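June 30, 2019

Moving the bathroom things, and other jobs

We have been in the house at Sakendale for 8 months now and I have finally got to the end of the boxes. We moved in November, which I would not recommend to anyone. The removal van got stuck in the lane, it rained, and the kettle was in the last box off.

The boxes marked BATHROOM were the worst. In the old flat at Jasside we had a proper airing cupboard and I had let it fill up. When I went through it all I found things I had bought twice, and sun cream that must have been there since about our second holiday. Most of it went in the bin. I was annoyed with myself about the money.

The new bathroom has no cupboard at all. There is a window sill, a shelf over the radiator and a narrow gap beside the basin. I had a joiner from Dhillon round to price a fitted unit for the gap and he said 2000 pounds, painted. I thanked him and said I would think about it. I thought about it until he had got to the end of the drive.

What I have done instead cost 40 pounds in total. The daily things live on the shelf, the spare things live in a lidded crate on the landing, and anything that does not fit in either does not get bought. I also cleared out the medicine tin and took the old tablets back to the chemist, who took them without any fuss. 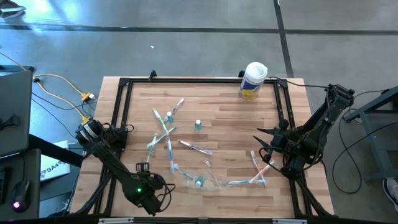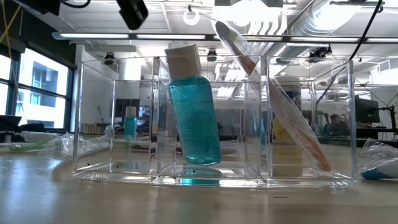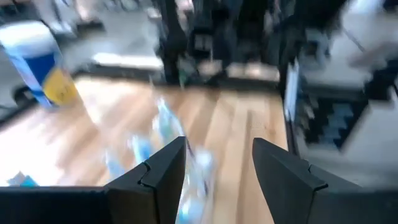 The middle one has the clear organiser, with the blue bottle in its centre section.

I am in favour of see-through storage generally. With baskets I forget what is at the bottom and buy another one. The drawback is that clear plastic shows every water mark, and ours is hard water, so it wants a wipe most weeks. White vinegar and an old flannel does it. I tried the Seremum spray first and it smelled so strongly of pine that I had to open the window.

The landing crate has been the better idea of the two. I go through it on the first of the month and write down what is running low — toothpaste, plasters, soap — and then I only buy from the list. It takes a few minutes. Before this I was going into town for one thing and coming back with a bagful.

Next is the cupboard under the stairs. It has the hoover in it, the ironing board, two tents and a carrier bag full of other carrier bags. I put 200 pounds aside for shelves in there in the spring and then the boiler needed a part, so that has gone. I may just use the old bookcase from the back bedroom if it will go in sideways. I have measured it and it should, but the door frame is not straight and nor is the floor.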